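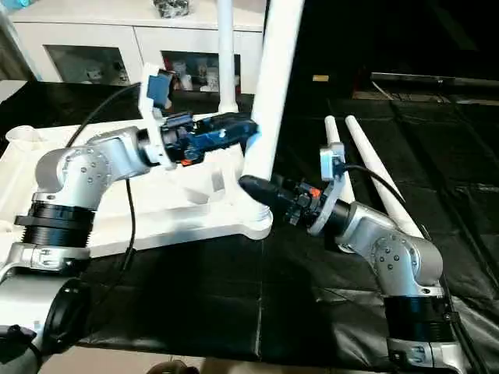 [washolm-menders] Re: Stuvero chairs, legs that won't go in

From: Bridge
To: washolm-menders
Date: 2023-06-25

Lesego Ntuli wrote:

> Hello all, sorry for the long one. I bought two of those white plastic
> Stuvero chairs from Jeltton back in April, the sort where the seat comes
> in one lump and the four legs are separate tubes you push in
> underneath. They've been in the box in the hall ever since and my mum is
> coming to stay, so I finally got one out last night.
>
> Two legs went in beautifully. The third went in and wobbles, and the
> fourth will not go in at all. It goes about as far as my thumbnail and
> stops dead. I've tried leaning on it and I've tried swearing at it. My
> neighbour says hit it with a mallet, and the man on the phone at Jeltton
> says "firm hand pressure", then couldn't say how firm.
>
> So: mallet, yes or no? And does it matter which leg goes in which hole?
> They all look the same to me. There's a leaflet but it's all drawings
> and in one of them the chair seems to have five legs.
>
> Also is it normal for them to creak?
>
> Lesego

Hi Lesego, and hello everyone else,

Mallet, no! Please no. I'm still cross with myself over a footstool. You can hear the socket go, a sort of dull tick, and after that the leg will never sit tight again whatever you pack it with.

I've put together more of this sort of furniture than I'd like to admit (my sister-in-law furnished her whole garden room with it and then went on holiday), so I'll tell you what I do and others can shout if they disagree. I expect Pete will, he usually does.

First thing, get it off the floor. I did my first few kneeling on the carpet and it's hopeless, you push and the whole seat slides away under the sofa. Use a table, a proper sturdy one, with a cloth over it. White plastic picks up every little mark and you won't get them out again. I use an old dark cloth, and it helps that you can see the white bits against it. The dropped end caps as well, if yours came with end caps.

Then turn the seat over so the ribby side is up, and have a good look at it before you pick up a single leg. Run a finger round the inside of each socket. What you're after is a bit of stray plastic left from the moulding, usually a thin whisker right on the lip. I'd bet money that's what is stopping your fourth leg. You can shave it off with a craft knife, going gently round and away from you, or rub it down with a scrap of fine sandpaper rolled round a pencil. Don't make the hole any bigger, just get rid of the whisker. Blow the dust out after.

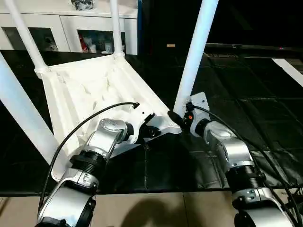 and do keep one hand flat on the seat while you push with the other, or get somebody to hold the far edge for you. That's the bit people skip. If the seat can tip even slightly, the leg goes in crooked, and a crooked leg jams long before it gets to the bottom. I'm fairly sure it's why your third one wobbles, too. It went in at a bit of an angle, felt tight, and you stopped. I've done exactly the same.

The legs splay, remember, so "straight" means straight in line with the socket and not straight up at the ceiling. Get your eye down level with the table and look along the tube. When it's lined up you'll feel it drop a little way under its own weight. Then hold it low down, close to the seat, and push with a small twist, back and forth, no more than you'd use on a stiff jam jar. If you hold it up near the foot you've got far too much leverage and it'll lean over whatever you do. Low down, always low down.

As for which leg goes where - I can't swear to it for the Stuvero. On some of these chairs the back pair are a slightly different length or a slightly different fit from the front pair, and the makers don't tell you except by a tiny letter inside the tube. So before you do anything else, stand all four on the table next to each other (you'll have to pull your two good ones out, sorry) and see if they come up level. Peer inside the ends with a torch as well. If they're all the same, put them in any old how. If they aren't, the shorter ones normally go at the back so the seat tips you backwards a touch and not onto the rug.

Getting a leg out again: twist, don't waggle. If it's really stuck, wrap one of those rubber jar grippers round it, or a washing-up glove. I've had good luck leaving the seat in a warm room for the afternoon as well. Your box has been in the hall since April and if your hall is anything like mine it's an icebox, and the plastic is much more willing when it's had a chance to warm through. Please don't use a hairdryer, I know somebody will suggest it.

What order to do them in: I put one leg in part way, then the one diagonally opposite part way, then the other two, and only then go round pushing each of them home. If you finish one completely before starting the next you tend to find the last one fights you. I also lay the spare tubes side by side next to the seat where I can reach them, all pointing the same way, so I'm not turning them round in mid-air with my chin holding something.
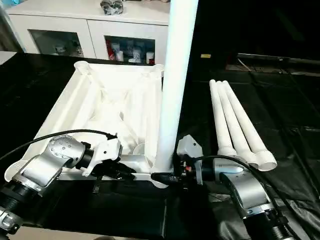 One pole upright at the frame, three tubes laid out to the right.

Creaking, yes, all of mine creaked for the first week or so. Rub a bit of candle wax round the end of the tube before it goes in. Only a smear. Not oil, and not washing-up liquid either, which I tried once and the leg came out when I lifted the chair to hoover. If it's still creaking after a fortnight, turn it over and see whether one of the legs has crept out a bit.

If the socket is already cracked (look for a pale line running down from the lip) then stop there and take it back. Jeltton were decent with me about a shelf, no receipt, only the box label. Mahlangu on the parade keep odd lengths of tube and caps in the drawers behind the counter, and it's worth taking a leg in to match up if you've only lost a foot or a cap. They've sorted me out twice. I wouldn't try to glue a cracked socket on something a person is going to sit on, and certainly not your mum.

When all four are in, put it on a hard floor (kitchen, not carpet) and press on each corner in turn. If it rocks, turn it back over and push the two legs it rocks across, then try again. Then sit on it yourself, slowly, before anyone else gets a go. I hold on to the worktop for the first one, which makes my other half laugh, but I've never ended up on the tiles.

If you get really stuck bring it along to the next mending evening, seat and legs separate, it'll go in the boot easier. I'll have the craft knife and the sandpaper with me anyway. We did 51 chairs for the school last year so there are plenty of us who know the feel of it by now.

Can't help you with the five-legged drawing. Could you scan it and send it round? I'd love to see that.

Bridge

PS Pete, I've still got your long clamp. It's in the porch, come and get it whenever.

--
washolm-menders: please trim your replies, and no attachments bigger than 900 KB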